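Workshop notebook, Misolcombe, back bench
26/05/2018
Entry by Danica Angelovski

Boxes, second round. Carrying on from the Cudness list. Ilona brought the rest of the boxes up from the storeroom first thing and I wiped them all down before they went near the table. There was packing dust in the slots and a strip of clear tape still stuck under one of the grey lids. Got it off with warm water and a thumbnail. No solvent on these, please, until we know what the lids are made of. Distell still haven't sent the material sheet.

Put the fern cloth on. It had been folded in the drawer and the crease across the middle wouldn't lie down, so I ironed it on low from the back. Four bulldog clips underneath. Pull it from the corners first, then the long sides. If you start on the long sides you get a ridge and the light boxes rock on it.

The print is busier than I remembered. Ferns, sprigs and the little orangey spots. I had thought of going back to the plain cloth, but the point of this round is to see how the boxes look and behave on something like a real household table, and plenty of people have a cloth like this. My aunt's is worse. Kept it.

Fruit basket in the back left corner, long side at a slant. Banana at the front against the wall of the basket, the big green piece in the middle, lemon and the rest packed in around them. It took a couple of goes to get everything to sit below the point where it rolls off. The trick is to put the banana in first and build up behind it. The small orange pieces find their own gaps. 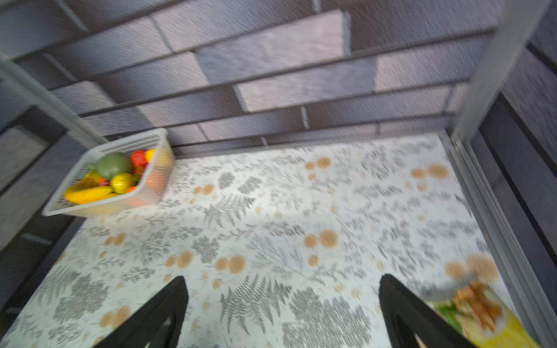
Basket stays put for the whole round. If it has to come off for cleaning, mark the near corner with a pencil dot under the cloth edge, not on the cloth. The last dot was in biro and I spent part of the morning on it with bicarb. It is fainter. It isn't gone.

Dwynwen asked whether we need the fruit at all when the job is boxes. We do. Last round was boxes on a bare surface, and everything looked tidy whatever we did with it. With a full basket in the corner you get a fairer idea of how much table the boxes eat up, and whether a stack makes the corner hard to get at.

Measurements, taken with the steel rule and not the floppy tape:

Basket near corner to front edge of table: 465 mm
Gap wanted between basket and nearest box: 17 mm at the tightest
Times each arrangement gets repeated: 9

The 17 came out of a bit of trial and error. Less than that and the lid rim catches the basket rim when a box is turned. More is fine.

Stacking. This was the part I was least sure of. The white boxes with grey lids go on top of one another well enough. The corners are rounded, so there is less flat to sit on than you'd guess from looking down at them, but the lid is recessed inside its rim and that gives you a bit of an edge to feel for. Square up the rims with the side of your hand. Don't look at the slot for alignment. The slot is a poor guide to square and I wasted some time on it.

What I wrote on the card for whoever does the next lot:

Base box goes down first, long side facing the front.
Press once on the lid with a flat palm. If it clicks or shifts, take it off and reseat it.
Second box on, rims matched.
Step round to the side and look along the seams.
Lift by the body, never by the slot.

The last line is the one people ignore. It is very natural to hook a finger in the slot and pull, and on the boxes with a snug lid you get away with it. On the looser ones you lift the lid and leave the box behind. I did it myself with the first one of the day.

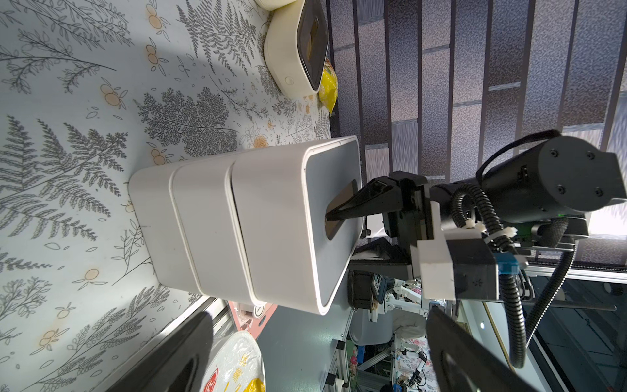
Sun comes onto the table from the window side and throws a bright patch that moves. The grey lids cope. The dark smoky ones on the cream boxes pick up every fingerprint once the light is on them. Cotton gloves would do it but they slip on the glossy sides. For now, wipe with the blue microfibre between repeats, and hang the cloth back on its hook so it doesn't end up on the floor again.

I asked Eugeniusz if there was a blind we could put up. There is one, in the long cupboard, without its brackets. He thinks the brackets went with the old sign. Left it with him.

Lids. Notes per type, as handled:

White body, grey lid. Easiest of the lot. Lid goes on either way round. Light when empty and will skate on the cloth if bumped. Consider a folded tea towel inside for weight.

Cream body, dark brown lid. Nicer looking, I think, and Ilona agrees. The slot has a raised surround, so nothing wants to stack on top of it. Treat these as top of stack or stand-alone only. Two of us tried it the other way and it was not worth the bother.

White body, bamboo lid. The odd one in the set. The lid is pale and looks right with the fern cloth. Can't tell yet if it will warp. Keep it off the windowsill and don't wipe it with anything wetter than a damp rag. I have written BAMBOO DRY on tape on the storage crate in case this page doesn't get read.

Arrangements. We began with the smaller group, two of the grey lids and two of the cream, set near the middle to the right of the basket. Loose, corners not touching, nothing lined up. Dwynwen calls it the "just home from the shops" layout, which is about right, and it's what we want for a starting point. It should look like someone set them down with their hands full. The temptation is to straighten them, and I had to move one back to a slant twice after passing it.

The snack packet goes over on the right near the edge of the cloth. It's there to have something soft in the group. Boxes all have hard edges and you get into the habit of judging gaps by edges, and a packet doesn't have any you can trust. It also slides if the cloth is pulled, so it makes a good check on whether the clips have held. Do not eat it. The spare packet in the tin is the one for eating, and Duda's on the corner has more.

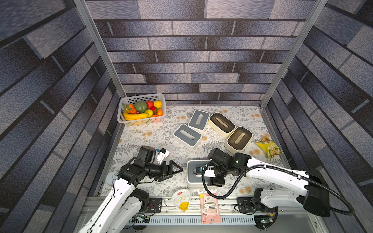 Ikhsan Teoh reckons we are making the loose group too easy, and that a real table would have at least one box turned right round with its short end to the front. He would also swap the two cream ones apart, one each side, so that you can't simply treat them as a pair. His other point was about the basket. In his mother's house the fruit is never in the corner, it is in the middle and everything else gets pushed out around it, and he'd like to see one set done that way before we put the cloth away.

All fair. I've put the short-end idea in for the next set. The basket in the middle will have to wait for August, when we do the larger tables, as moving it now throws out the 465 and everything measured from it. Noted here so it doesn't get lost.

Splitting up the cream pair I am less keen on. With both of them on the same side it's easy to compare how the lids pick up marks, and that is one of the things Cudness asked for. Could do a short set of each. Will talk it over with Ilona.

After lunch we went up to the full group. Three grey lids, the two cream with brown, and the bamboo one. Six boxes is a lot for the middle of this table once the basket has its corner. I'd drawn it on squared paper beforehand and it looked roomy. On the cloth it's tight, mostly on account of the slants. A box on an angle takes up far more space than its footprint would suggest, and the drawing had them all square.

Order that worked for setting out:

Rear grey first, then the cream beside it.
Next the angled grey on the left.
Bamboo at the front left.
Grey at the front right.
Last cream out to the right.
Packet at the end, past the cream.

Going from back to front saves reaching over boxes that are already down. Sleeves up. I knocked the bamboo lid with a cuff on the first try and had to reset the whole front row.
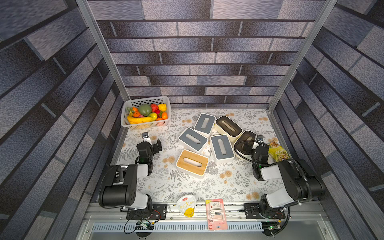

Once they were down I went over the gaps with the rule again. The basket side was good. The gap between the front two was smaller than on the drawing, and I have left it and changed the drawing. If you are setting this out from the old sheet, bin the old sheet. The new one has a green corner.

Putting away. We had a muddle last time with lids going home on the wrong bodies, and although the greys look the same they don't all seat the same. I've put a small pencil mark inside each lid and the matching mark inside the body. Check the marks before the box goes in the crate. Greys at the bottom, bamboo in the side pocket in its bag, cream on top with a sheet of tissue between the lids to stop them rubbing.

Fruit goes back in the basket and the basket goes on the shelf as is. Please don't tip it out. It takes longer to repack than you'd think.

Cloth: shake it outside, fold in thirds, print side in. Do not fold in half, that's where the crease came from.

Still open:

Material sheet from Distell. Ring again.
Brackets for the blind (Eugeniusz).
Weight for the empty greys. Try the tea towel, or a bag of rice if that's too light.
Biro mark. One more go with bicarb, then leave it alone.
Gloves with some grip. Dwynwen has a pair for gardening that might do, she's bringing them in.
Short-end set, as per Ikhsan.

Clips are in the left drawer, in the tobacco tin. Steel rule is back on its nail.

D.A.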